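Notes on cleaning the shelves in the Brunport stockroom, kept next to the inventory sheets so I stop relearning all this every April. The inventory covers 137 boxes — the shelves they sit on never got a file until now.

## What I use

- a microfiber cloth, the fuzzy kind with a stitched edge
- a plain sponge
- an old dark cloth I don't mind ruining

I buy cloths in packs of 13 from Tenetti and I'm always down to the last two.

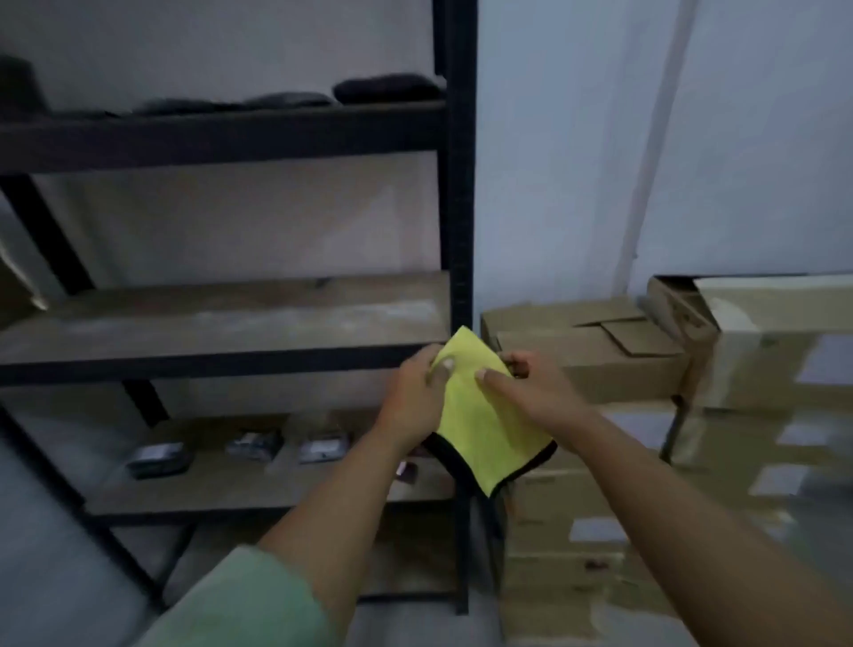
*Yellow cloth, black edging, boxes still stacked on the right.*

## Order of work

1. Shift whatever is on the shelf, or just work around it if you're lazy like me.
2. Do the back corners first, where the board meets the upright. Hang on to the post with your free hand and push the cloth right in there.
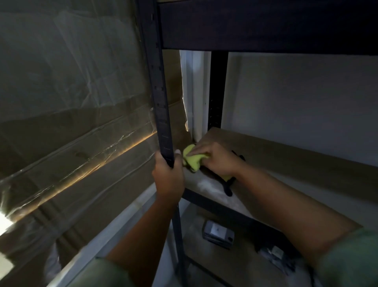

3. Work forward along the board and finish at the front edge.
4. Shake the cloth out outside, please!

## Particleboard is a pain

It's thirsty stuff, so I wring everything out hard — a soaked board swells and never goes flat again. I learned that on the old Drakis unit.

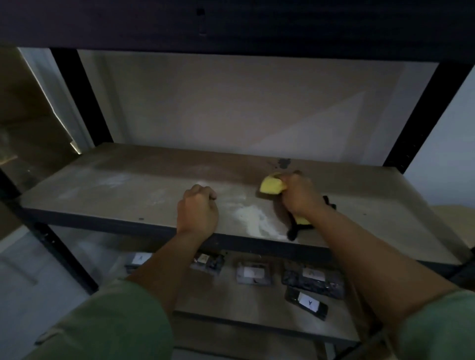 My rule for marks is to give them one good pass and move on. White powder I'll chase until I'm sick of it, but a dark blotch like the one toward the back of the middle shelf gets a line in `marks.csv` and that's it. Boxes go back on top of it anyway.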